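About Gernix

Gernix designs, supplies and maintains small biogas plants for dairy farms, food processors and rural communities. The company is based in Pukport and operates a second workshop in Kleinschmidt, where digester tanks are fitted out and tested before delivery.

Our work began with a single digester on a dairy farm outside Komolora. Manure that had been stored in an open pit was fed into a sealed tank, and the gas was piped to the boiler that heated the milking parlor. The same basic arrangement remains at the center of our product range today — a covered tank, a gas store and a burner or generator sized to the load.

Gernix now has 35 permanent employees and has installed 215 plants. Standard models are available with digester volumes from 40 to 645 cubic meters. Larger systems are designed on request after a feedstock survey and a site visit.

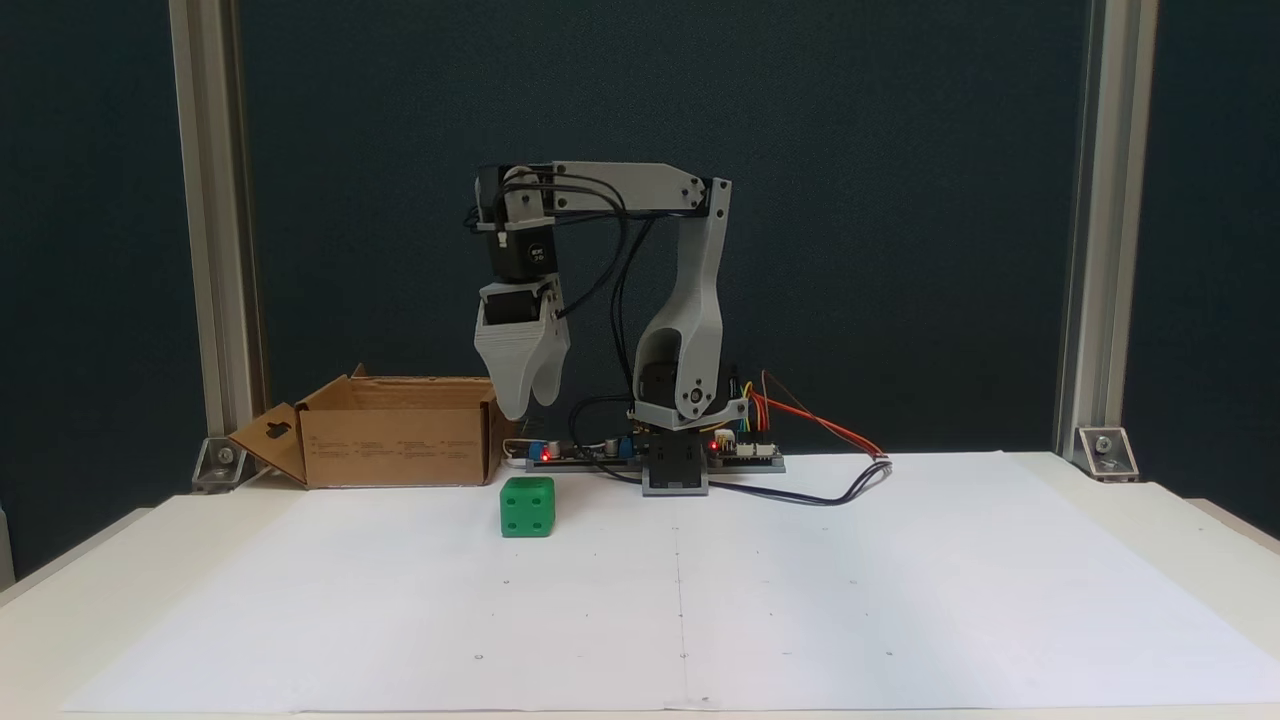 One farm owner near Komolora wrote to us in September that the plant had covered the hot water needs of the dairy through the whole summer, but that the feeding instructions should have been clearer on how much straw the mixer could accept. The operating manual has been revised accordingly, and a printed feeding chart is supplied with every new system.

Services

Each customer receives a written estimate of expected gas yield before any order is placed. The estimate is based on laboratory analysis of the customer's own feedstock. Where the likely yield does not support the investment, we state this in the report.

Installation is carried out by our own crews. Civil works such as excavation and concrete slabs may be assigned to a local contractor under our supervision. Operators are trained on site for two days, and a return visit takes place once gas production has settled.

Maintenance contracts cover gas tightness checks, desulfurization filters, mixers and safety valves. Spare parts are held in Pukport and Kleinschmidt.

Page last updated: December 6, 2021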